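How to Track Down a Gripper That Closes on Nothing

If you have spent any time with a small arm and a two-finger gripper, you already know the sinking feeling. The arm swings out over the table, lowers itself nicely, closes its fingers a thumb's width away from the part, and then carries a big handful of air over to the drop spot as if all were well. Ours did this for most of March, and I'd like to save you a few of the evenings we lost to it!

Our setup is a Danzer arm running the Claltach control software, with the camera mounted down by the fingers. The steps should carry over to most arms of that size, though your menus will have other names.

Before you start

Get the stop button within reach of your free hand and set the speed to the lowest setting that still moves. I know, I know, you only want to try one quick thing. So did I, and the fingers came down on a tabletop at full speed and left me with a bent mount and a very long Friday night. Keep your hands out of the reach of the arm whenever the motors have power, even when it's sitting still and looks finished.

Step 1. Read the log first

Save the log before you restart anything (Claltach writes over the old one when it comes back up, a choice I will never understand). In ours, the last 264 grabs included 10 where the fingers had closed all the way and the software still called it a success. A gripper with something in it should stop short of fully closed. If yours reports a full close and a good grab in the same line, you have two problems: the arm is missing, and it doesn't know that it's missing. Keep them apart in your head, because they have different cures.

Step 2. Check the fingers with the power off

Shut the arm down, wait for the lights to go out, and wiggle each finger gently by hand. A tiny bit of play is normal. If one finger moves more than its partner, snug up the screws at its base. Then look at the camera mount the same way. Ours had worked itself loose by a hair, and a hair up there becomes a wide miss down at the table.

Step 3. Redo the camera alignment

Power up, send the arm home, and run the alignment routine from the beginning. Please don't reuse the old numbers as a starting point, tempting as it is. Our saved offset was 383 counts and the fresh one came out quite different, so everything built on the old one was wrong too.

Step 4. Try it over a busy background

A plain white sheet will flatter any camera. Once the arm behaves over one, switch to a printed surface with plenty going on, lay out parts of different shapes and colors, and go through the slow approach again. Watch where the fingers are headed before you let them close, and press stop if you don't like the look of it.
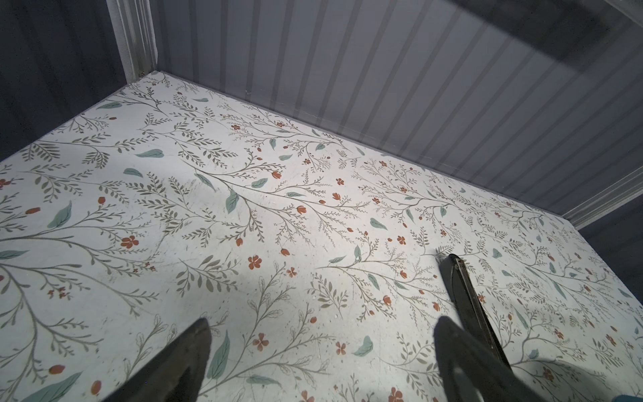 Flowers and leaves all over the tabletop, and the two dark fingers held open above it. 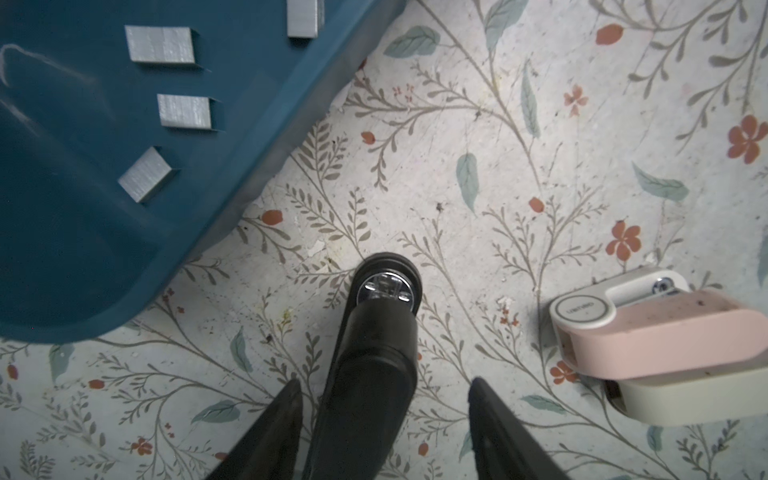 Reader comments

Rusance: Thanks for this, step 1 was my whole problem. Mine was calling every full close a good grab, and I had been blaming the camera for weeks. I raised the fully closed limit a little and now it stops and complains when it comes up empty. One thing I'd add is to check the cable where it bends near the wrist, with the power off of course. Mine had a worn spot that only acted up when the arm was stretched way out.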